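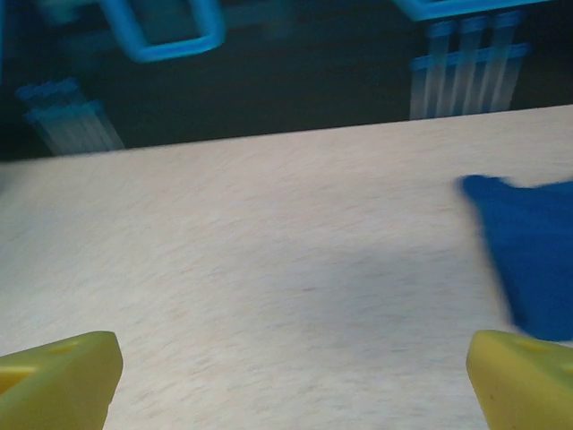 Jueves 28 de mayo
Taller de textil, sala Quintana. Ju-won, Man-sik y yo por la mañana. Ximeng se suma despues de comer.

Toca mesa y ropa. Lo de las muestras de Dilen sigue parado, no han contestado al correo. Vuelvo a escribir el lunes si me acuerdo.

Mesa: clara, con esas vetas finas en diagonal, el polvo gris no se distingue hasta que pasas la mano. Tiene motitas oscuras y una marca marrón hacia el centro. Le di con alcohol y nada, no sale. Man-sik dice que viene de fábrica, yo creo que es café. No insistir con el estropajo que deja brillo. El paño azul (azul fuerte, el de siempre) para la mesa y solo para la mesa. Ayer alguien lo usó con el aceite de la remalladora y luego a ver quién lo pone junto a lo claro.

Lavado: programa corto, detergente Funberg en polvo, media medida. Ju-won quiere subir el centrifugado, la máquina llega hasta 1.000 vueltas pero para el punto no lo toquéis. Lo rojo aparte SIEMPRE. Ya tuvimos lo de noviembre y todavía quedan servilletas rosas en el armario que antes eran blancas.

Recipientes, tal como los he dejado:
- cesta verde azulada de plástico calado: claros y rosas, limpio, pendiente de doblar
- cubo metálico lila con agujeritos: lo rojo y lo que destiña
- caja Jandent: retales, no ropa. Otra vez habia calcetines 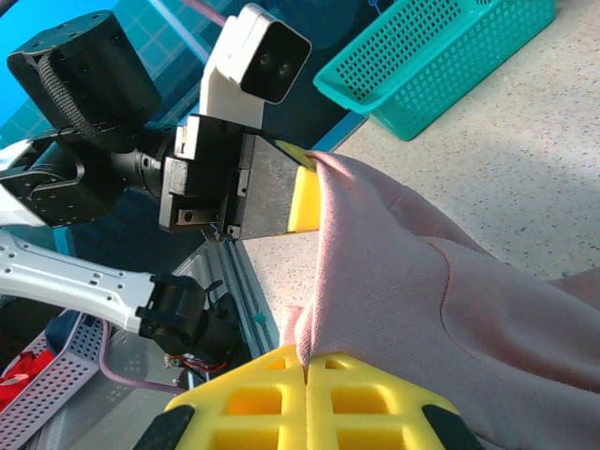
Cuaderno 2 · pág. 1296

Prenda rosa grande. Punto fino, algo de brillo con la luz de frente. Es la que peor se deja doblar de todo el lote: si la coges de una esquina se abre en pliegues anchos y cae para un lado, y la costura va en curva, o sea que no sirve de guía para doblar recto. Probado entre dos: uno sujeta arriba, el otro busca la costura y estira en diagonal, despacio. Luego a la encimera y alisar desde el centro. Con tirones se deforma, ojo.

Young-sook la dobla en tercios, Ju-won por la mitad y otra vez por la mitad. En tercios ocupa menos de ancho y cabe en la cesta sin que asome. Me quedo con tercios, salvo que Ximeng traiga otra cosa. Apuntarlo en la hoja de la puerta (hecho? creo que no).

Encimera beige moteada: pasar trapo antes de apoyar nada de punto. Las pelusas rojas se pegan a lo rosa y luego hay que ir con el rodillo.

Tarde. Sesión en la sala de la pantalla, la de la pared. Eino Vuorinen pidió que probásemos allí lo del cordón y las bandas enrolladas, que en la mesa buena hay poca luz.

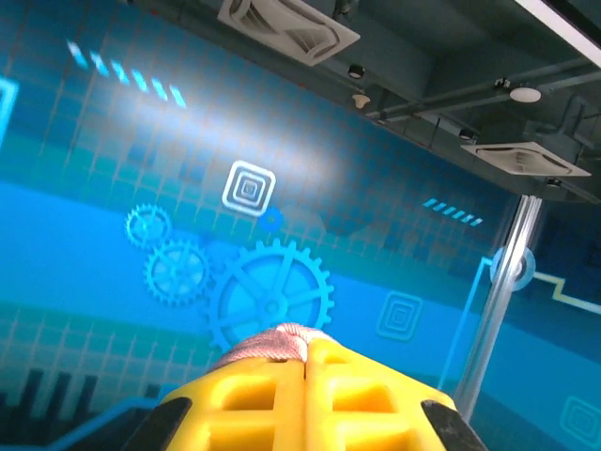 Con el tono blanco rosado hay que mirar bien la torsión, que la luz azul engaña y todo parece más frío de lo que es. Para juzgar color, volver a la mesa clara y comparar al lado del paño. Ximeng propone bajar el brillo de la pantalla. Probar mañana, el mando no aparece.

Dudas:
- si el cordón va con los retales o necesita cajón propio
- etiquetas nuevas para las cestas, las de papel se despegan
- preguntar a Eino si la sala queda reservada tambien por la mañana

Falta Funberg, queda un fondo. Lo pide Man-sik.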